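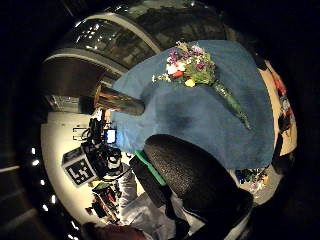 Why does the tribute reel still go quiet at the second chorus? The tape it came from was copied at least twice before we got it, and whoever made the second copy had the left channel turned down until they noticed.

November, notebook, bench 2, a bit after four in the afternoon.

Background for whoever reads this after me. The singer from Fiadzo died, the one every wedding band in Tellomville has been murdering for my entire adult life, and the hall wants a sing-along evening with original stage recordings. We have the recordings. They are in the condition you would expect of something kept above a boiler. Emília Michalík brought in the box and called it "mostly fine," a phrase I am now going to have printed on the box.

Contents: 6 reels, one cassette, a set list in pencil. Reel 4 is the good one, the late show at the Skadeven ballroom, with the long version of "Drollum" that people of a certain age will tell you about whether or not you asked. I had always assumed the long version was a lie. It is long. There is a stretch in the middle where the drummer clearly believes the song is over and the singer clearly does not.

Cleaned the heads, ran reel 4 flat with no noise reduction. Hum is there the whole way through, steady, easy enough to notch. The dropouts are worse. Azadeh Rezaei sat in for the first pass and marked them by ear while I marked them on screen, then we compared. She caught two I had missed and I caught one that was her coughing.

Tried filling the second chorus from the first. Same words, same key, should be simple. The tempo has crept up by then, so the patch lands like a man stepping off a curb he didn't see. Stretched it. Now the tempo is right and the tambourine sounds like a drawer of forks. Left it overnight in the hope that it would improve by itself.

It did not improve by itself.

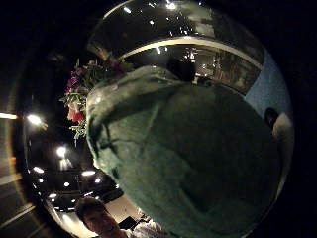 Second try: leave the vocal alone, bring the left channel up by hand through the quiet part, and let the hiss come up with it. You hear the room get bigger for a few bars and then shrink again. I can live with that. Azadeh says it sounds like somebody opened a door, and that at the real show somebody probably did.

Pitch. The whole reel runs sharp, not by much. I went back and forth on fixing it. If we pull it down to where the record is, everyone can sing along. If we leave it, we are faithful to a tape machine with a tired motor. Pulled it down. Kept the raw transfer as file 2168 so that the purists can have it and leave me alone.

The speech between songs is the real prize. The singer spends a good while thanking the bus driver and then forgets the bus driver's name. Emília wants it cut because the evening has to finish by ten. I want it kept and the second ballad cut, as the second ballad was never any good and death hasn't changed that. I am aware this is not a popular view this month. The radio has played that ballad so often since the news that I caught myself humming it while cleaning the capstan, and had to go and stand in the hallway.

I should say I wasn't a fan. I knew all the words, but so does everybody here, the way you know your old phone number. Then the first transfer came up on the big speakers and there's a breath right before the opening line, very close to the mike, and neither of us said anything until the end of the side. Not writing more about that in a lab book.

Levels for the hall: peaks set lower than I would like, since the hall's limiter squashes anything with brass in it. Need to hear it in there with the curtains closed. Emília has the key.

Still open:
Cassette not touched yet. Label says 79, could be the year, could be the length, could be somebody's locker.
Reel 5 is shedding. Do not play it again until it has been baked. This means you, and you know who you are.
Splice at the end of reel 4 let go during rewind. Redone with fresh tape, holds.
Ask Emília whether the pencil set list is from the same night. It has the bus driver's name on it, if I'm reading it right, which would be a nice thing to put on the program.
Return the good headphones to bench 1 before they notice.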